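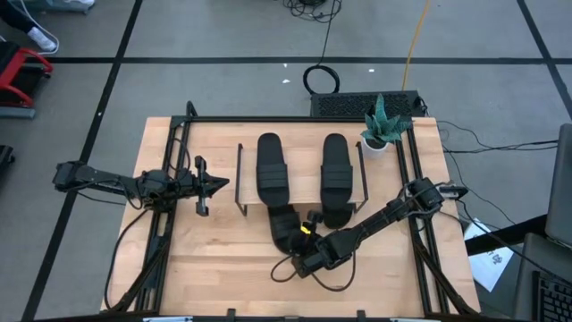

Réjean Paquette wants to know why I keep going on about tape on the floor when the arms are bolted down and can't chase anybody. Fair question! He's asked it twice now, so it goes first.

Guide > Two-arm benches > House rules FAQ

So what is the tape for?
It tells your feet where to stop while the arms are powered. Arms reach farther than you'd think (mine always do), and I'd like your elbows out of it.

Can I reach in and fix a shoe that's tipped over?
Not with the motors live, please. Pause, say "hands in" out loud, fix it, say "hands out," then start again. I feel silly saying it too.

How fast can I run the arms?
We cap ours at 75 mm a second near the rack for new operators. After 118 clean runs I'll happily talk about raising it.

Do both arms have to be doing something?
Nope. One can hang back while the other picks. Just treat the idle one as live, because it is.

What about cables?
This is where I get fussy. Nothing loose where a gripper could snag it, and nothing across a walkway if you can route it another way. Bernadette Gilbert wants covers on every floor run and I'm coming around to that.

Is any of this an official standard?
No, these are the Semmont bench rules and they sit on top of whatever your site's risk assessment says. If the two disagree, go with the stricter one and write to me.

Last updated: September
Questions: Maricruz Manríquez, bench desk, ext. 515 | © Semmont | Back to top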